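Fire safety walk-through, Marulanda building, second floor
Checked by Roxana Guzmán, 25th October

I did the whole floor before lunch, so grab me if anything looks wrong!

Exit doors – OK. All of them open with one push. The one by the stairs still sticks a bit (I wrote that up in June too).

Extinguishers – ONE FAIL. Tag 164 by the copier is past its service date. Fikulby is swapping it, and please don't hang coats on the bracket in the meantime.

Smoke alarms – OK. Tested with the panel in test mode, and yes, that was the noise, sorry!

Exit signs – OK, but the backup light in room 71 died well short of 30 minutes. New battery ordered.

Power strips – FAIL. I found two plugged into each other under a desk again. I took one away and you can have it back when you promise to be good.

Storage – OK. Boxes are down below the sprinkler heads – thank you, whoever moved them.

Kitchen corner – OK. Toaster unplugged, crumb tray clean, fire blanket on its hook.

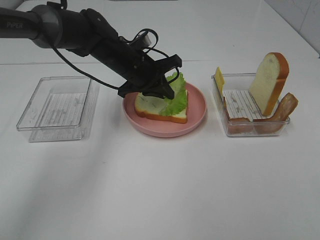

Bread and lettuce on the pink plate.

Alarm panel – OK. No faults showing. Pravora has the log.

Recheck on the two fails is next week, same route.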